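Cleaning lipstick tubes and a marble-look benchtop

Empty the bench before starting and stand the tubes upright, caps separate. Wipe each barrel with a barely damp microfibre cloth.
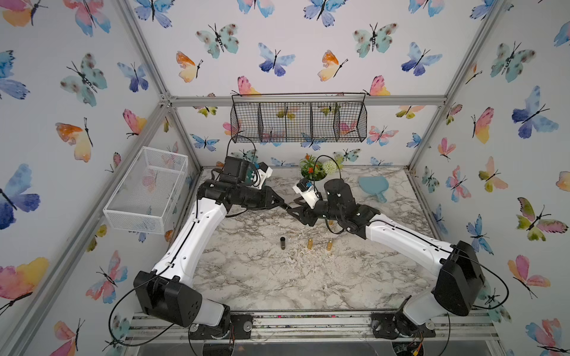
Keep water out of the twist mechanism. Dried colour in the collar lifts with a cotton bud. 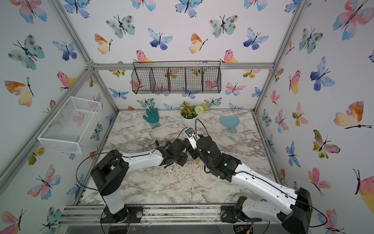

Dry crumbs go first, before any liquid. White bits on grey-and-white marble pattern, as on this bench, are easily missed – check under a low lamp. A knit-cuffed rubber glove is fine for this stage.
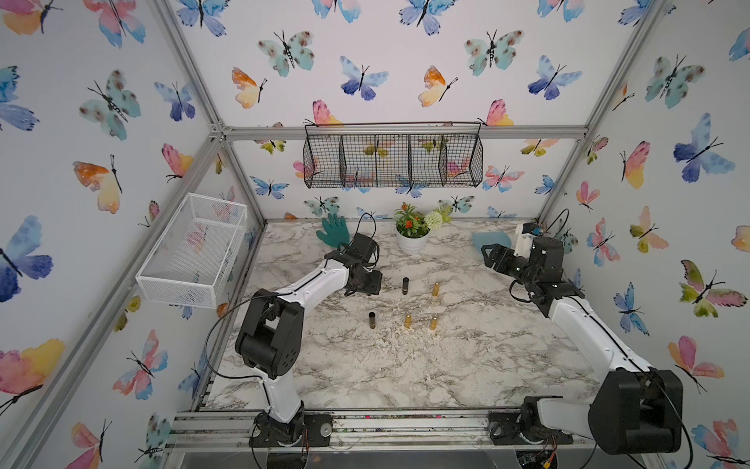 Photo: Madhu Garg

Mix 5 mL of dish soap into 300 mL of warm water. Wipe, rinse, dry.
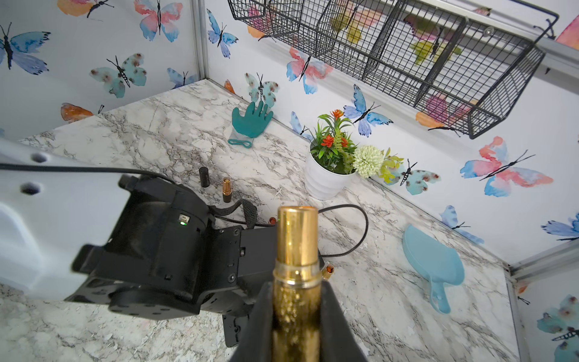 Replace caps only once the collars are dry.

23 shares | 2 comments

Related
Removing wax from laminate
Storing rubber gloves
Dusting artificial plants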